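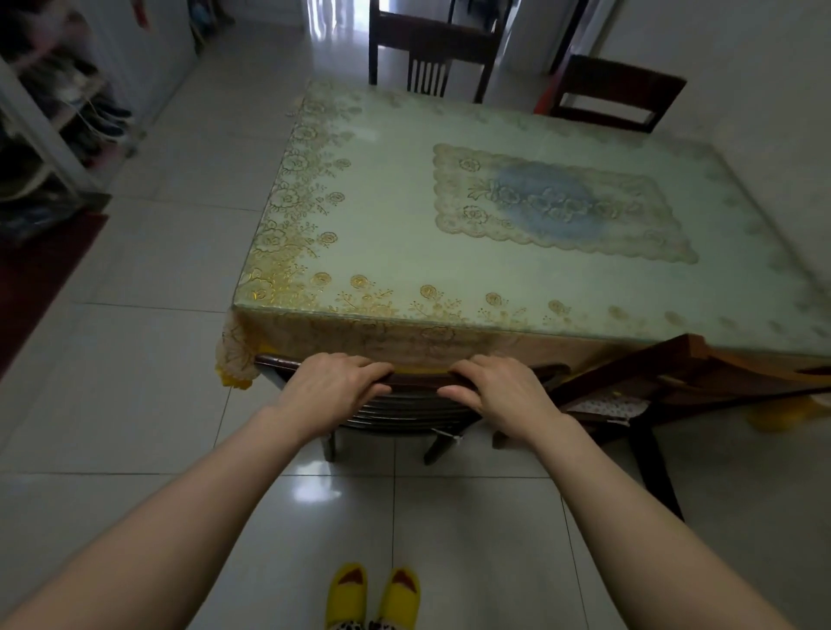 Students film household chores to teach a robot to tidy a dining room

A student project at Collado College is using recordings of ordinary housework to train a small wheeled robot, and the first of its test runs is planned for April.

The project, called Nurkico, is run by the college's robotics club. Members record themselves doing simple jobs at home from head height, so that the hands and the furniture are both in view. The recordings are then sorted by task and used to train the software that will control the robot's two arms.

The club has 24 members and has collected 116 recordings so far. They cover 8 tasks, including folding towels, wiping worktops, laying placemats and moving dining chairs in and out from a table.

The chair task has taken up most of this term. In the clips, students take hold of the top rail of a chair with both hands, at a table laid as it normally would be. Mohcine Shehata, who leads the club, said the group had expected it to be one of the easy ones.

"People do it without looking," Shehata said. "The robot has to find the rail, get both grippers on it and keep the chair straight. If one arm pulls harder than the other, the chair swings round and hits the table leg."

Shiny surfaces have also caused trouble. Glossy floor tiles and clear plastic table covers throw back light, and the software has sometimes taken a reflection for an edge. The club decided to keep these recordings in the set, as many homes in the area have floors of that kind.

Patterned tablecloths are another difficulty. An early version of the software treated a printed border as a row of separate objects and tried to pick one up. That fault has been fixed, but the club is still checking the results by hand.

The robot itself was built in the college workshop on a base supplied by Belar, a local firm that makes trolleys for warehouses. The arms were bought second-hand and repaired by students over the winter. Each can lift 2 kilograms -- enough to drag a light chair, though a heavy one is still beyond it.

The April test will be held in the common room, with a table and chairs lent by the canteen. If it goes well, the club will enter the robot in the household class of the Cutitau student competition. Entries must show a machine completing a task without anyone touching the controls.

Students who want to record tasks for the project can collect a head mount from the workshop at lunchtime. Recordings should be made in daylight where possible, and other people in the house should be asked first.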